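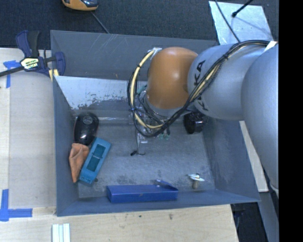 The lending of household goods between neighbours is an old practice, and in Flendcombe it has been placed on a regular footing for the past two winters. Residents of the lower streets may borrow from a common store kept in the former chapel room at Arnden, and may return what they have borrowed on any Sunday between ten in the morning and noon. A large grey bin, rectangular and open at the top for easy reaching in, is the sort of container I would recommend to anyone setting up a store of this kind. Smaller boxes were tried in the first year and were found to be unsatisfactory. They were stacked, the lowest was always the one required, and the labels came away in the damp.

I have been asked by several readers to set out how the store is run, as similar schemes are being considered at Jatholm and elsewhere. The following remarks are offered in a personal capacity.

The store holds items which most households need seldom and which take up room for the remainder of the year. Preserving pans, wallpaper tables, folding chairs, extension leads, a carpet cleaner and a good set of drain rods are among those most often requested. The drain rods were given by Wellington Trindade on his retirement from the building trade and have hardly been at rest. Clothing is not accepted. Neither are mattresses, opened tins of paint or anything with a petrol engine, the last of these at the request of our insurers.

Each item is entered in a ledger on receipt and given a number, which is written on a cloth tag and tied to the item with garden twine. Adhesive labels should be avoided. The ledger has one page for each item, so that its whole history can be read at a glance, including repairs. Heloísa Batista, who drew up the first ledger, had wished to arrange it by borrower, and there was some discussion of the matter at the time. I remain of the view that the present arrangement is the better one, although I accept that it makes it slow to establish what a given household has out on loan.

The period of loan is 2 weeks. It may be extended once, by word of mouth or by a note through the door, provided that no other person is waiting. No charge is made. A tin stands on the window ledge for those who wish to contribute, and the sum collected last year came to a little under £400, most of which was spent on a new heater for the room and on having the electrical items tested. Fines were proposed at an early stage and were not adopted. In their place a short letter is sent, and if that is not answered, somebody calls.

Losses have been few. A stepladder went to Lâm, the café on the corner, and was lent on from there to a decorator, after which its movements are uncertain. Two of the folding chairs came back a different colour. The fish kettle, item 99, was absent from October until the spring and was returned in better condition than when it left, with a new handle.

More trouble has arisen from gifts than from loans. Any store which is known to accept household goods will be offered a great many of them, often late in the evening and often by people who are about to move house. It is advisable to settle at the outset what will be refused, to have it typed, and to fix it to the outside of the door. Our own list was put up after the third exercise bicycle. Donors should be told plainly that an item may be passed on or disposed of if it has not been borrowed within a year, and it is best to have this in writing - one family was much distressed to learn that a fondue set had gone to the summer fair.

On the matter of cleaning, borrowers are asked to return items in the state in which they would wish to receive them. This works well for pans and poorly for the carpet cleaner. The tank must be emptied and left open to dry, and a card to that effect is now tied to the handle.

Those at Jatholm who wish to see the ledger are welcome to do so during opening hours. I would ask only that they come after half past ten, as the first half hour is generally taken up with returns, and that they bring back the large tea urn if they still have it.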